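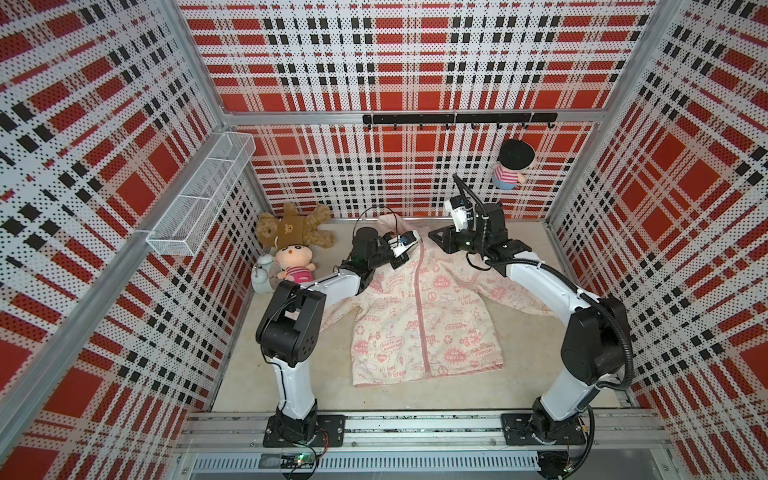

Fixing hook rails and wire baskets to perforated panel

Perforated panel carries light items well, provided the load is spread and the panel cannot flex. The steps below apply to thin sheet fixed to an upright frame.

1. Check the gap behind the panel. Push-in fittings need clearance at the back. If the sheet sits flat against masonry, fit battens first.

2. Measure the hole spacing. Take the distance between the centres of two holes, not the edges. Very fine perforations will not accept pegs, so use small bolts with wide washers on both faces.

3. Mark the rail position. Set a level line and fix one end loosely, then the other. Tighten both only when the line is true. Patterned panels are awkward here – a printed stripe may not run parallel to the frame, so trust the level.

4. Fit the basket. Use at least 2 fixings along the upper edge and one lower down to stop it swinging. A wire basket concentrates its weight at the top, and thin sheet will bow if the fixings are close together.

5. Test the load. Hang a 5 kg weight from the middle of the rail and leave it overnight. If the panel has moved away from the frame, add a batten behind the rail and repeat the test.

The Prundetti rail used in our Vetelholm workshop is 43 cm long and takes M4 bolts. Older Tomum rails have slotted ends and need larger washers.

Retighten all bolts after 7 days, then check them whenever the layout is changed.

Last revised 23 Aug 2024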